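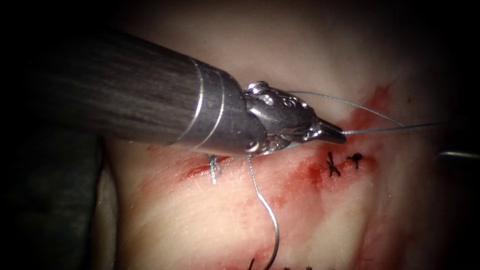

Suturing station, open day at Cendport
Thu 9 January

Writing this up while my feet are still sore, so forgive the rambling. We had the doors open from nine and I was on the suturing station for most of it, with a break at lunch when I wandered over to see what the Hutapea people had brought along. More on them further down.

Setup was the same as our dry run. Two arms on the tissue, needle driver on the left, the second instrument coming in from the right to take the thread. I'd left the earlier stitches in along the cut, the pale one at the left end and the two black ones close together toward the right, and I'm glad I did. People could look at the monitor and compare one knot with another, and they asked much better questions than they did last year when all we had to show was a clean pad and a lot of talk. One woman who does a great deal of quilting leaned right in and told me the left-hand black one was untidy. She was quite right, the tails go every which way, and I told her so!

The pale thread reads nicely against the red at that end but it gets hard to follow once it's lying on the tissue, especially where the lights bounce off. From the second row of chairs I'd guess you lose it altogether. I'd like us to use the dark thread for anything the public watches, and turn the lamp down a notch on the lower right, where the surface goes almost white on the screen.

Visitors came through in groups of 7, which was the right call. Any more and the ones at the back can't see the console. The group from Gerketville arrived all at once off their bus and we had to split them up in the hallway, and they were very good-natured about it. I gave each group the short talk (what the wrist does, why the jaws are so small, how the person at the console is doing the sewing the whole time) and then ran the stitch while they watched. The talk is supposed to be five minutes. Mine was never five minutes, I know, I know.

Things people asked, more or less in the order I remember them:

Does it do it by itself? (Every group, without fail. I think we should put this on the poster in big letters and save our voices.)

Can the surgeon feel the thread? I explained that on our rig you go by eye, watching how the thread lies and how the tissue moves, and let a couple of the older kids tug on a loose bit of suture by hand so they'd know what they were missing.

What happens if you drop the needle? You find it, slowly, and you don't move the other arm until you have. I showed them how we let it hang on its thread under the wrist while we sort out which way it's facing. A boy of perhaps ten thought this was the best part of the whole day.

How long does it take to learn? I gave my own honest answer, which was a whole winter before my knots held.

Lunch. The Hutapea table had a bench trainer with a grip that's a fair bit softer than ours and I had a lovely long chat about cable tension. They change theirs on a 90 day schedule whether it needs it or not. We've been waiting until something feels sloppy. I'd like to talk about that at the next meeting, and I've got their sheet in my bag.

The Baker monitor behaved itself, apart from the colour. Reds come out too orange on it compared with the console view. Could whoever has the remote please bring it back to 406, it's not in the drawer.

To do before the school visit later in January:
Fresh tissue, and cut the practice line a bit longer so there's room for a few more stitches
Order dark thread
Move the chairs forward
Sign for the hallway
Ask Hutapea if we can borrow the soft grip for a week

There's half a tray of date squares in the fridge, please eat them.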